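Apuntes de Iniciación a la Lectura Musical
Tema 2: Leer a primera vista sin perder el pulso
Escuela de Música Ninasen – curso para adultos

Bienvenidos otra vez a todos, y gracias por la paciencia con las fotocopias del tema anterior, que salieron bastante claras de tinta. En este tema vamos a ocuparnos de algo que a casi todo el mundo le impone respeto al principio: ponerse delante de una partitura desconocida y tocarla de corrido, con sus tropiezos y todo. 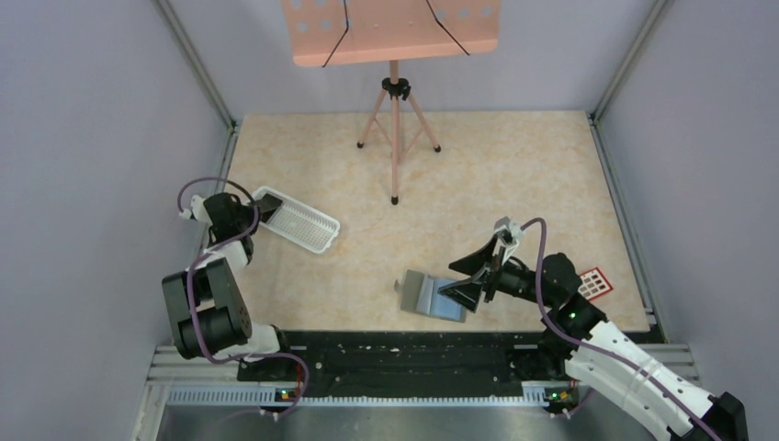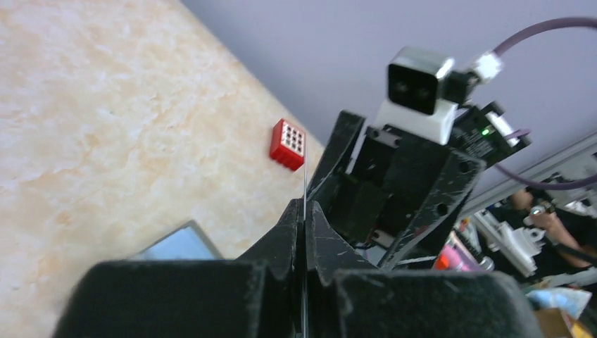
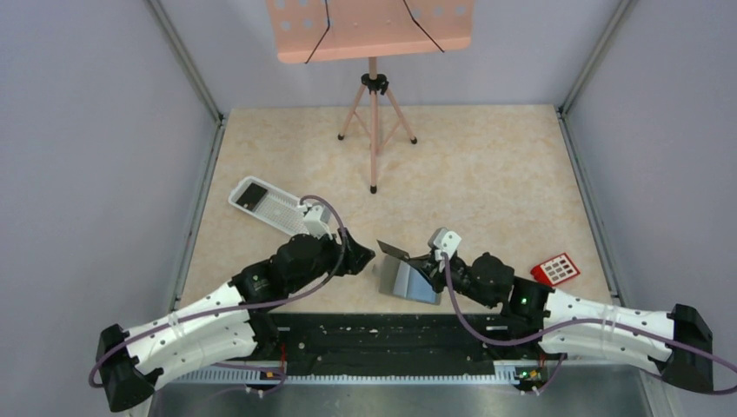
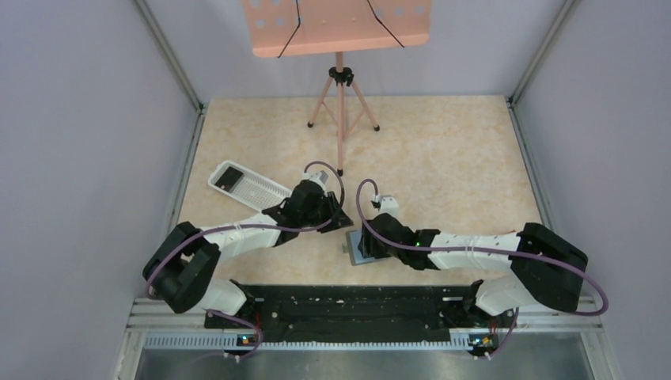

¿Qué conviene mirar antes de tocar la primera nota?

La armadura, el compás y el pasaje más enrevesado, por ese orden. Con la armadura sabemos qué notas van alteradas; con el compás, cómo se reparten los acentos; y el pasaje difícil nos indica a qué velocidad podemos permitirnos empezar. Si la figura más rápida de la pieza son semicorcheas, el pulso se elige pensando en ellas, aunque los primeros compases nos parezcan entonces lentísimos.

El pulso manda

Cuando fallamos una nota, la tentación es volver atrás y arreglarla. Es un impulso muy comprensible (¡lo tenemos todos!), pero al leer a primera vista hay que dejarla ir y seguir. Poned el metrónomo a 90 solo cuando la pieza salga cómoda más despacio, y contad en voz alta los compases de silencio, que suelen ser donde nos despistamos.

Los ojos, por delante

Procurad mirar siempre un poco más allá de lo que suena. Al principio basta con adelantarse un tiempo, luego medio compás – y con los meses, sin daros mucha cuenta, llegaréis a leer grupos enteros: una escala, un arpegio, una cadencia que ya habéis visto antes. Se parece mucho a leer un texto, donde reconocemos las palabras sin deletrearlas.

Para practicar en casa

Leed cada día dos líneas del cuaderno Grakari, siempre nuevas, y no las repitáis más de una vez. Quien quiera más material tiene en la biblioteca de la calle Etport una colección con más de 2000 melodías breves, ordenadas por dificultad. Los que tocáis piano podéis empezar con las manos separadas.

En mayo haremos la audición de lectura, que es muy tranquila y no lleva nota. Traed lápiz y goma.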